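The Slow School of the Robot Hand

In Holroyd, behind a shop which sells curtains, there is a room where people spend the whole day moving small things from one place to another. They do not touch the things with their own fingers. They hold two handles, and a robot on the table repeats what their hands do. When a movement is finished they press a pedal, the recording stops, and they put everything in a different place and begin again.

I went there in June because I wanted to understand where a robot gets its manners from. We read often about the learning system, how large it is and how fast. We read less about the people who sit in front of it and show it how to pick up a block of wood.

The company is called Pendus, and Dean Cheetham is responsible for the recording room. Before this he repaired coffee machines, and he still has the habit of listening to a motor with his head turned to one side. He gave me a chair, a cup of tea and a warning that I would be bored before lunch. I was not bored, but I was tired, because watching slow hands is tiring.

One recording is called an episode. A good operator makes 100 of them in a day, and for each task the room tries to have several operators, so that the system does not learn the style of one person only. Dean himself is left-handed and reaches for most things from the side. A younger colleague always comes from above, very straight, like a crane in a harbour. Both ways are kept.
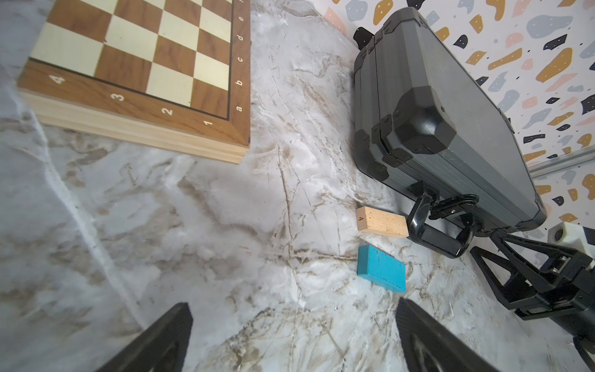 What interests Dean most is the choice of objects for each episode. If the table is always clean, he told me, the robot learns to work on a clean table and nowhere else. So every morning he goes to the shelves and takes down things that have nothing to do with the task. The job may be only to take hold of a small block, but a chessboard will lie on one side and a ribbed metal briefcase on the other, with its handle reaching down near the blocks. A person sees at once that the handle is not the goal. The system must meet this many times. The blocks also are chosen with some thought: one is bare wood with a 4 printed on the end, the other is painted turquoise and has scuffs on top. Dean does not replace the scuffed ones. In a kitchen or a workshop, he says, most things have been dropped already.

I asked what happens with the mistakes. I had imagined that they are deleted, but Pendus keeps a part of them. If the operator closes the gripper too early, opens it, moves a little and tries again, this is for Dean a valuable episode, for the reason that it shows how to recover. What he throws away is hesitation. On the day of my visit he removed 21 episodes in which the hand waited in the air while the operator was thinking. "The robot will copy the waiting," he said. "Then it stands there like me in a supermarket."

After lunch I was allowed to try. The handles are lighter than I expected and there is no feeling in them when the fingers meet the object, so you must trust your eyes. My first six episodes went into the bin. In the seventh I lifted a block, carried it across the table and set it down a little crooked. Dean watched it again on the screen, twice, and gave it the label "usable".

The finished recordings go to a second team in Sekimmont, where the training is done. The operators rarely meet this team. Some weeks later a message comes back with a list of what the robot still does badly, and from this list Dean plans the next month. The last one asked for more episodes with objects standing close together, and he had already begun to clear a shelf for them.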